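4. Audio setup and voice chat

Read this before your first online match in Gastden. Takes a few minutes. Most of the "can't hear anyone" reports we get come down to step 3 or step 6, so don't skip those even if you skip the rest.

You need: Gastden updated to the August patch or later, a headset or speakers, a Brercombe account that's signed in. Guest accounts can hear voice chat but can't talk.

4.1 Pick your output

1. Plug in the headset first. Then start the game. Doing it the other way round works on some machines and not others.
2. Main menu > Options > Sound.
3. Under Output Device, choose your headset by name. Do not leave it on System Default if you have a monitor with built-in speakers. Windows likes to hand the sound to the monitor.
4. Press Test. You should hear three footsteps, left, center, right.
5. Left and right swapped? Tick Swap Channels, same page, near the bottom. Check the headset isn't on backwards first.
6. Set Speaker Layout to Headphones. Stereo is for desk speakers. If you pick Surround with a normal two-channel headset, anything behind you gets very quiet and you will lose fights over it.
7. Press Apply. Backing out with Escape throws the changes away, no warning.

Note: if the headset has its own virtual surround app, turn that off or turn ours off. Never both. Footsteps go mushy and you can't tell upstairs from downstairs.

4.2 Balance the mix

Five sliders. Defaults are OK for playing alone, not great for ranked.

1. Master – leave at 91. Higher than that and explosions clip on cheaper headsets.
2. Music – 34 or lower in ranked. Lobby music has its own toggle, see 4.5.
3. Effects – all the way up. Footsteps, reloads and doors all live in here, there's no separate slider for them.
4. Announcer – taste. Agata Colombo recorded over an hour of lines for the Stoyanova map so maybe leave it on for one match at least.
5. Voice Chat – start in the middle, adjust in a match.

Turn on Night Mode if you play late with people asleep nearby. It squashes the loud stuff and lifts the quiet stuff. Side effect: distance is harder to judge. A grenade two rooms off sounds much like one next door. Turn it off again for ranked.

CAUTION: Put the volume on the headset itself down before you raise Effects. The drop-in horn on Stoyanova is loud and it plays at the Effects level, not the Announcer level. We know. It's on Sandro Benedetti's list.

4.3 Set up the microphone

1. Options > Voice > Input Device. Pick the mic by name, same as before.
2. Choose Push to Talk or Open Mic. Push to Talk is the default and the one your squad will prefer.
3. Bind a key. Default is V. On controller it's left on the d-pad, which also pings, so rebind one of them.
4. Talk at normal volume and watch the meter. Should sit in the green, jump to yellow when you raise your voice. Red all the time = lower Input Gain.
5. Open Mic only: drag the Gate marker just above where the meter sits when you're quiet. Keyboard noise should not cross it.
6. Press Apply. Yes, again. Each page saves seperately.

Note: on first use Windows may ask to allow the microphone. If you clicked No at some point the game can't ask a second time. Go to Windows privacy settings, Microphone, and switch on desktop app access. Restart the game.

4.4 Check it in a private match

1. Play > Private > Firing Range.
2. Open the squad panel, press Echo Test. Talk. You hear yourself back after a short delay.
3. Walk up to the practice dummy and circle it. Its footsteps should move round your head smoothly, no jumps.
4. Stand under the tower. Dummy on the upper floor should sound duller than the one beside you. If they're the same, go back to 4.1 step 6.
5. Invite a friend if you can. Echo Test only checks the mic, it does not test the connection to the voice server.

If voice drops out after 6 minutes or so, that's usually the router. Try wired. Still dropping, switch Voice Region from Auto to the one nearest you.
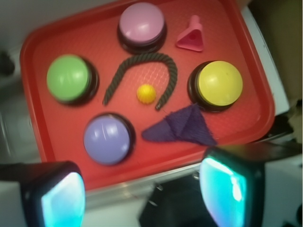

Do I have to redo all this when I change headsets?

Only the output and input device steps, plus the gain check. Sliders and key binds are stored with your account and carry over. The Gate marker is stored per device, so a new mic starts at the default.

4.5 Known issues

– Lobby music toggle resets after every patch. Fix is in testing.
– Orex map: footsteps on metal stairs sometimes go missing for the first 2 seconds after a respawn. Reported by Kartini Ong, confirmed, being worked on.
– Swapping headset mid-match mutes effects but not music. Workaround: Options > Sound > Restart Audio. Takes a moment, don't do it in a fight.
– Wireless headsets on low battery can fall back to call mode and everything sounds like a phone. Charge it, then restart audio.
– Echo Test button stays grayed out if a squad invite is pending. Accept or decline teh invite first.

Still no sound? Options > Support > Send Audio Log, right after it happens and before you close the game. The log gets wiped on exit. Say which map, and whether it was effects, voice or both. Manuela Sanna's team reads these.

Next: 5. Controller layouts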